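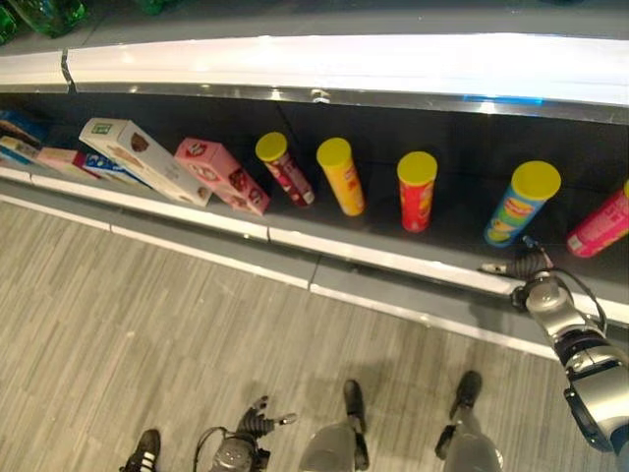 Shelf Order and Messy Shelves: Project Report
Retail Display Module, Erkwood campus
17 February 2024

1. What we wanted to find out

Short version: does a snack shelf get messy in the same way every time, and can a better layout slow it down. Shops put a lot of work into straightening ("facing up") and we wanted to know which packs cause most of it. Our guess at the start was cans. We were wrong, mostly.

2. Setup

One dark gray display unit in the practice store, white front edges. Snack boxes and tall chip cans with yellow lids, plus some cups and green plastic bottles on the top shelf. Stock money came from the Lomby fund, 500 dollars, not all spent. Floor plan drawn in Gekirar, which crashed twice so the version in the appendix is the older one. Sorry.

Each round = shelf faced up, then people "shop" it, then somebody faces it up again and we time that part. 6 rounds total. Wanted more, ran out of room bookings.

3. What happened

Boxes are the problem. Thin cookie boxes tip, then the next one leans on it, and then you have a heap and the small ones end up underneath. A shopper can't read the front of a box that is laying on its side. Fixing one usually means lifting three.

Cans lean or get turned so the logo faces off to the side.

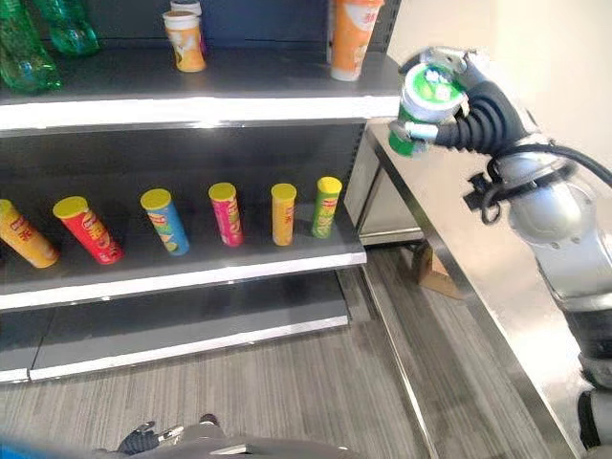
Cans are much quicker to put right though. You grab near the top, set it down straight, done. Gaps between them help alot, fingers fit in. When we packed them tight (round 4) the neighbors got knocked every time.

Color order: we tried grouping by color and dropped it. Looked nice, no difference in the times.

4. Problems with our method

Same people shopped and tidied. By the last rounds we all knew where things went, so the times got better for the wrong reason. Also the timing sheet for round 2 is missing a column.

5. If we did it again

Dividers for the boxes, or a tray. Keep cans spaced. Use shoppers from outside the class. Tsao sells a clip-on divider that would fit teh front edge but we found it too late to order.

Raw times and shelf sketches in appendix A. Word count 2619 with appendices.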